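April 2021

I did not write here since February, so today I must write a little more. The rain did not stop until the evening and I stayed home with my sourdough and my English homework. The bread is better than the last one but still too flat. Comfort Ametepe from the evening class told me to use 200 grams of the old flour and 200 of the new, and to leave it in the cold for the whole night. I was not so patient.

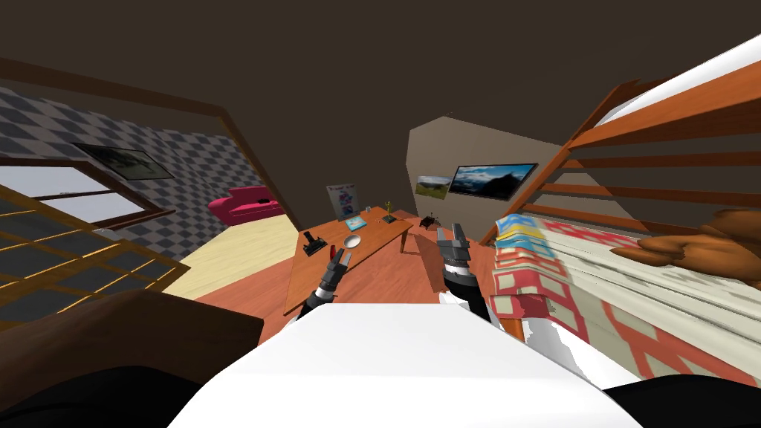 After lunch I telephoned my mother. She is well, but she complains about her knee and about the new doctor, who speaks too fast for her. She asked again when I will come to Pascombe. I said maybe in the summer, if the trains are normal. She is going to be 92 and I do not like to say "maybe" to her. I must look at the prices tomorrow.
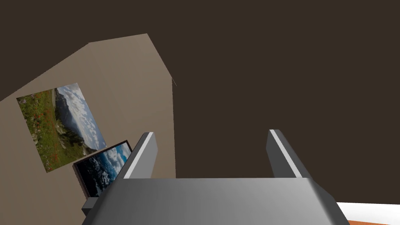
Then I tried to read the book which Arlo Fitzsimmons lent me, and I managed 2 chapters with the dictionary. The word I learned today is "drizzle". I like it very much, it sounds like what it is. Arlo says my spoken English has become quicker, but I think that he is being kind. I still mix "borrow" and "lend" when I am tired.

For supper I ate the flat bread with soup and it was good enough. I put the second dough in the fridge before writing this.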